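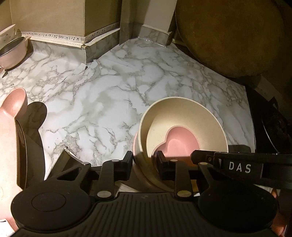 Fig. 1. Nested bowls on a kitchen counter, two-finger gripper, one pad on either side of the cream bowl's wall.

Week 6: Can it do the dishes yet?

Short version: sort of, on a good day, if you put the bowls where it likes them. These notes go with the lecture, and I've added a few things I rushed through at the end (sorry, I talk too much about hinges).

Start with the stack in Fig. 1. You or I would grab the top bowl without thinking. A gripper with two fingers has to pick a rim, and there are three bowls here with their edges close together. The little one inside is heart-shaped, so its rim curves in at the notch, and a grasp planner that grew up on round bowls can get pretty confused by that. Squeeze the wall of the big one and you may well lift the small one along with it. Is that a failure? Depends what you asked for! Write your task down before you score it.

Look at the counter too. Marble pattern, veins everywhere, hard shadows. A vision system that hunts for edges will find plenty that don't belong to any dish.

Numbers from the Madari trial, which Zanele Chauke ran in November: 30 tries at unstacking bowls, 24 good ones. That sounds great until you do the whole sink. If every pick works 80 percent of the time, ten picks in a row come out clean only about one time in ten. Please work this through yourselves, it'll be useful for the problem set.

Shop floors have it easier. The Prodport cell we talked about sees the same part in the same tray all shift, and it does almost 300 picks between stops. Same kind of hand, much kinder world. Tomos Ellis asked whether we should just make kitchens more like factories, and I'd love to argue about that next time.

Reading: Konstantinidis, chapter 2 (skip the math on friction cones for now).

Problem set due 10 Dec 2020. Chalerm Phetsri has the sign-up sheet for gripper time, so email him and not me.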